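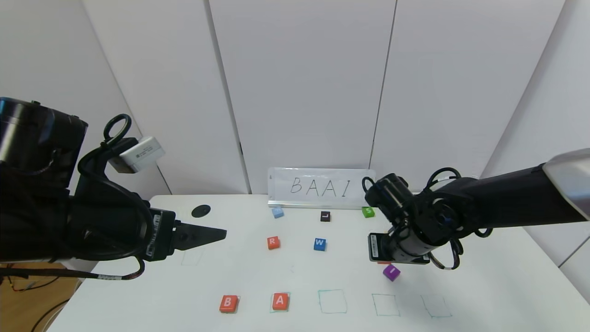
[ridthorpe-letters] Re: Block sets, and words that want the same letter twice

From: Antonina Marchuk
Date: June 2020

Colter wrote:
> We have been given a bag of the Komstead blocks, 100 of them, and
> I was going to put them out with handwritten cards to copy, as your
> lot do. Two things I can't settle. Do you make the cards match the
> colours of the blocks, or just black pen? And what do you do about
> words with a repeated letter? Meireles says avoid them altogether.
> I tried ANNA in May and ended up turning a U on its side and
> hoping.
>
> Also, do you prop the card up or lay it flat?

Dear Colter,

Black pen, always. I did one set of cards in matching colours and it became a game of finding the red one, which can be played perfectly well by people who have no interest in the alphabet. A white letter on a purple block and a black one on a card look different enough that you have to read the thing. The I is my favourite for this. Tilt it a bit too far and you have a dash.

Propped up, at the back of the table against the wall. Thin metal stand, the sort that holds a menu in places where the menu is one sheet. Laid flat, the card gets used as a coaster, or somebody builds the word on top of it and then asks where the word has gone.

On repeats I disagree with Meireles, as is traditional. BAAI is a very good card. It has 2 As side by side, it isn't a word anyone here can guess from the first letter, and people who would rattle off BALL without looking have to go back and check. I get a steady trickle of BAI. I also get complaints that I have misspelt something, though the complainants never agree on what.

You do need the spares, so before you write any cards, tip the whole bag out and sort it. Our first Komstead bag had 10 Os and a single A, so for a while everything we spelt sounded like a distant owl. If yours is the same, write to Ridthorpe and ask for loose vowels. They send them in an envelope, unpadded, and the postman thinks I have taken up dominoes.

As for your sideways U, a C would have been nearer the mark for something or other, but I can't think what. Two Zs turned round will pass for Ns and get you ANNA, if your bag has Zs. Ours has plenty. Ours has Zs the way other people have moths.

I can post you my list of cards if you want it. The handwriting is thin and gappy, but they seem to manage.

Antonina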